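Dresgate: Frequently Asked Questions
Compiled by Juniper Mahmoud. Last revised February 16, 2024.

What is Dresgate about?
A survey crew lands on the moon Trela to find out why a mining colony stopped answering its mail. The pilot, Berisha, thinks the company already knows. She is right, and the movie tells you so in the first ten minutes, which makes the next hour of "investigation" hard to take seriously.

Is it a prequel to Findent?
The poster says so. I'm not convinced. The two share a ship design and one line about "the Findent accord," and that's all I could find after three viewings. If the studio has a timeline, it hasn't shown it to anyone.

How many colonists are there supposed to be?
Depends who's talking. The opening text says 3905. The company man says 600. Fans explain the gap with an evacuation that happened off screen. Maybe - but no character mentions one, and you'd think somebody would.

What does 2793 mean?
It's the number painted on the airlock door. People have tried it as a date, a star catalog entry and a Bible verse. My guess is that it's a door number.

Is there a longer cut?
There is a rumor of one. Every version of the story I've seen goes back to the same forum post from January, and the person who wrote it hasn't answered questions. I'd want to see a running time before believing it.

Does Berisha die at the end?
The screen goes white while she's still at the controls. The sequel hook after the credits has a voice that could be hers. It could also be the ship, which has talked in a woman's voice for the whole movie.

Is the science any good?
No. Trela has Earth gravity indoors and out, and a signal crosses the system in the time it takes to pour a drink.

Is it worth watching?
Once, for the landing sequence and the score. Don't pay the collector's price for the disc. It has the same transfer as the rental and a commentary track that mostly praises the catering. 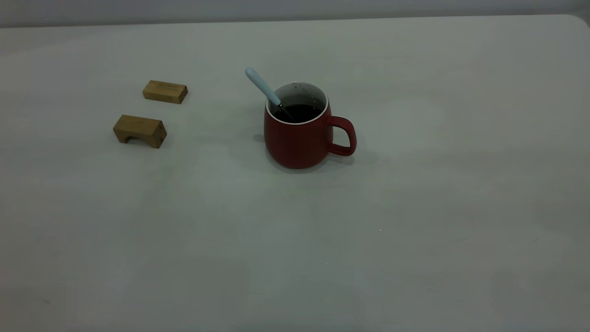
Red mug on a pale tabletop.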